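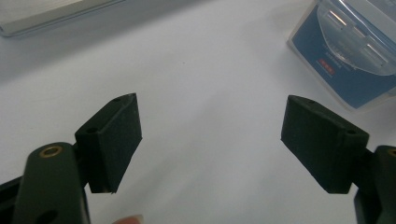
白い天板、つや消し

白い机で作業している人、目は疲れませんか

1：nestpenry
在宅の仕事用に机を買い替えるつもりで、天板の色で迷っています。今使っているのは濃い茶色の古い食卓で、これは兄に返すことになりました。候補は白のつや消しと、明るい木目の2つです。
部屋は北向きで昼でも暗いので白にしたいのですが、職場の先輩に「白い机は目が疲れる」と言われて止まっています。仕事は紙の校正が半分、画面が半分です。実際に長く使っている人の話を聞きたいです。

2：gwil_p
白で5年になります。疲れると思ったことはありません。つや消しなら照明の映り込みも気になりません。
前はつやありの白で、そちらは天井灯が手元に丸く映って駄目でした。色より表面の仕上げを見たほうがいいです。

3：Baumgartner
自分は逆で、白をやめました。紙を置くと紙と机の境目がはっきりせず、赤字を入れているうちに目がしょぼしょぼしてきます。校正が半分なら木目を勧めます。

4：gwil_p
>>3
それは照明が強すぎたのでは。机の上だけ明るくて部屋が暗いと、何色の机でも疲れます。

5：Baumgartner
>>4
照明は変えて試しました。電球色も昼白色も使いましたし、スタンドの位置も左右に動かしています。それでも白の上だと合わなかったので、個人差だと思います。「照明のせい」で片付けられると困ります。

6：gwil_p
>>5
片付けたつもりはないです。書き方が悪かったです。ただ、つや消しだったかどうかは知りたいです。

7：Baumgartner
半つやです。カタログにはそう書いてありました。手で触るとわりと滑る感じのものです。

8：gwil_p
半つやとつや消しはけっこう違いますよ。店で並べて斜めから見ると分かります。

9：themba_j
横から失礼します。Molefeの通りにある家具屋で働いています。机の担当です。
白の天板で戻ってくる相談は、目の疲れよりも汚れのほうが多いです。つや消しは手の脂が黒ずみになって残りやすく、手首が当たる手前側から目立ってきます。コーヒーの輪じみも、その日のうちに拭けば取れますが、何日か置くと薄く残ることがあります。
目の疲れについては、机の色だけで決まるという話は売り場でもしていません。画面の明るさと部屋の明るさの差を先に見てくださいと伝えています。

10：nestpenry
>>9
ありがとうございます。汚れのことは考えていませんでした。万年筆を使うのですが、インクはどうでしょうか。

11：themba_j
>>10
表面の材料によります。樹脂の化粧板なら、すぐ拭けば大体取れます。塗装の白は染み込むことがあります。買う前に店で端材をもらって、自分のインクで試すのが早いです。うちでは頼まれれば小さい見本を渡しています。ほかの店でも聞いてみてください。

12：branwen_g
白のつや消しで絵の仕事をしています。インクもこぼします。
普段はぬるま湯を固くしぼった布、落ちなければ中性洗剤を薄めて拭いて、最後に水拭きです。メラミンのスポンジは使わないでください。そこだけつるつるになって、光の当たり方で跡が見えるようになります。私は右手前に手のひらくらいの跡を作りました。もう戻りません。

13：gwil_p
>>12
メラミンスポンジ、自分は普通に使っています。目立つ跡はないです。

14：branwen_g
>>13
力を入れなければ平気なのかもしれません。私は油性ペンを落とそうとして相当こすりました。

15：themba_j
>>13
研磨なので、製品の説明書では避けるように書いてあるものが多いです。跡が見えていないだけの場合もあります。お勧めはしません。

16：gwil_p
今、窓側から斜めに見てきました。跡、ありました。

17：Baumgartner
>>16
お疲れさまです。

18：semeo_kita
机の色の話に戻します。紙と机の境目が見えにくい件は、下に濃い色のデスクマットを敷けば済みます。灰色か緑を敷いて、その上で校正すればいいです。机は白、手元だけ濃い色にできます。マットなら汚れても替えられます。

19：Baumgartner
>>18
それをやるなら最初から濃い机でいいのでは。白を買ってマットで隠すのは二度手間に思えます。

20：semeo_kita
>>19
部屋が暗いから白がいいという話だったので。マットは天板全部を覆うわけではありません。奥と左右は白いまま残るので、窓からの光は十分返ってきます。

21：nestpenry
>>20
緑のマットは職場にもあって、確かに紙は見やすいです。あれを家で使うことは思いつきませんでした。
ちなみに天板の奥行きは、皆さんどのくらい取っていますか。

22：branwen_g
私は70センチです。画面と紙を前後に置くなら60では狭いです。

23：gwil_p
60で足りています。画面をアームで浮かせています。

24：themba_j
校正紙がA3で出るなら70以上をお勧めします。A4だけなら60でも置けます。あとは部屋の入口を通るかどうかを測っておいてください。組み立て式でも天板は一枚のまま届きます。

25：nestpenry
A3もときどき出ます。入口は今測りました。70の天板を立てて通せば入ります。
Stovavwoodの机で、つや消しの白と木目が同じ値段であるようなので、両方の見本を頼んでみます。

26：Baumgartner
見本が来たら、昼だけでなく夜も置いてみてください。自分は昼の店内で見て決めて失敗しました。紙を一枚のせて、校正を1時間くらいやってみるのがいいです。見本が小さいと分かりにくいので、できれば大きめのものを。

27：gwil_p
>>26
夜に試すのは賛成です。

28：nestpenry
見本が届きました。つや消しの白、木目、どちらも葉書くらいの大きさです。
昨夜スタンドの下で試しました。白の上に校正紙を重ねると、たしかに端が見えにくいです。ただ私は疲れるというほどではありませんでした。万年筆の青は、すぐ拭いたら両方とも取れました。一晩置いたほうは、白に薄く残りました。木目にも残っているのかもしれませんが、見て分かりません。

29：Baumgartner
それなら木目で決まりではないですか。

30：nestpenry
>>29
昼に窓際に置いたときの明るさは、やはり白のほうがよかったです。白の70センチに、手元だけ緑のマットで注文しました。届くのは12月だそうです。

31：semeo_kita
いいと思います。マットは裏が滑り止めになっているものを選んでください。つや消しの上でも、薄いものは肘で動きます。

32：branwen_g
届いたらまず油性ペンを机から遠ざけてください。

33：nestpenry
そうします。兄には食卓を12月まで待ってもらえるよう頼みました。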